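Votix 4 is out, and I've spent my evenings with it instead of sleeping. I write the episode tooling at Kinalura, so a planner release is pretty much a holiday for me. The big change is how it handles cloth — the old version picked a grasp point once and stuck with it, even when the fabric had moved on. 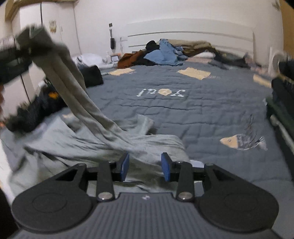

Grasp re-planning now runs every 300 milliseconds, and you can feel it in the logs! Shahab Tabrizi rewrote the scoring so the planner cares about which part of the cloth is still moving. A long grey piece swinging over a quilted bedspread is exactly the kind of input that used to throw it. Now it drops the stale grasp and asks for a new one. We replayed 976 episodes through both versions, and I'm keeping the new one (sorry, old config files).

The segmenter got an update too. Grey shirt on blue-gray quilt used to come back as one big blob, and the new edge pass splits them much better.

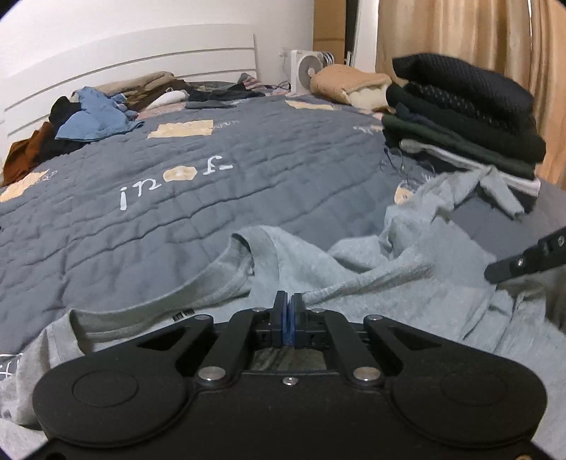
Nazanin Nikzad is less sold than I am, and told me the re-planner still eats too much memory on long episodes. Fair! A fix is planned for September.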